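Skirdale festival set lists

Set lists and running times for the Skirdale music festival, typed up from stage managers' sheets by Slavica Kolev and Gorazd Ionescu.

Contents
2526 songs from 178 sets, one row per song. Medleys are kept as a single row.

Columns
act, stage, position, title, minutes

Stage names
Erard is the indoor hall and Salem is the outdoor stage. Sheets marked "Fledach" are from the old marquee and keep that name.

Known gaps
Some 40 rows have no running time. Encores were often left off the Salem sheets. Spelling of titles follows the sheets, so the same song can turn up two ways.

Changes
31 October 2022: 15 duplicate rows removed, colour codes for stages dropped.
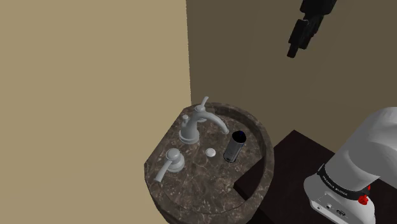 Still to do
Check the November hall shows against the printed programme.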